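Trultow Field Recordings, release 2

Contents
Overview
What is in the archive
File layout
Metadata fields
Recording conditions
Known problems
Changes since release 1
License and citation

Overview

Trultow is a set of outdoor sound recordings made at the edges of two small towns, Clarnberg and Gatitz. It was put together for work on background noise: wind, road hum, rain on different roofs, distant trains. It is not a bird call collection, although birds are audible in most of the morning files.

Last updated 9 November 2025.

What is in the archive

The archive holds 174 recordings. All are mono WAV, 48 kHz, 24 bit. The shortest is 40 seconds long and the longest runs for almost 800 seconds. Nothing has been filtered, normalized or denoised. Leading and trailing handling noise was trimmed by hand, and the trim points are stored in the metadata in case anyone wants to check them against the raw files, which are available on request.

File layout

audio/clarnberg/
audio/gatitz/
meta/recordings.csv
meta/sites.csv
meta/trims.csv
docs/

File names are built from the site code, a running number and the take letter, for example CL04_011_b.wav. Running numbers have gaps. A gap means a recording was withdrawn before release, usually for audible speech.

Metadata fields

site – code, matches sites.csv
start_local – local start time, 24-hour clock
wind – none, light, moderate, strong; judged by ear on site
rain – yes or no
surface – grass, gravel, asphalt, mixed
mic_height_cm – measured from the ground to the capsule
labels – free text, separated by semicolons
clip – true if any sample reaches full scale

The labels field is the weakest part of the set. Two people wrote the labels and used different words for the same thing ("traffic" and "road" overlap heavily). The Cassim script in docs/ maps both vocabularies to a common list, but it leaves rare labels untouched.

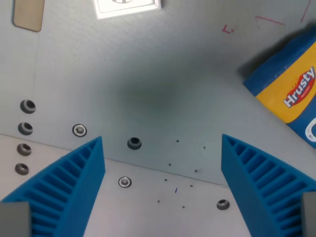

One early user of release 1 replied that the wind column could not be trusted for the Gatitz sites, where files marked "light" had more low-frequency energy than Clarnberg files marked "strong." The comment is correct. The Gatitz sites are open fields and the Clarnberg sites are mostly sheltered by buildings, so the same word covers different levels. Use the column for comparisons within a town only.

Recording conditions

All recordings were made in May, between dawn and late evening. There is no night material and no snow. A foam windscreen was used throughout, with a fur cover added at the open sites. Gain was set once per site and left alone.

Known problems

Site GA02 has a faint mains hum in every file. The source was not found.
The clip flag is missing for 9 files; treat an empty value as unknown.
Start times at CL01 may be one hour off. The recorder clock was reset between takes.

Changes since release 1

Added trims.csv. Renamed "street" to "asphalt" in the surface column. Removed duplicate takes at CL03.

License and citation

CC BY 4.0. Please cite as "Trultow Field Recordings, release 2" and name the release number, as file numbering differs from release 1.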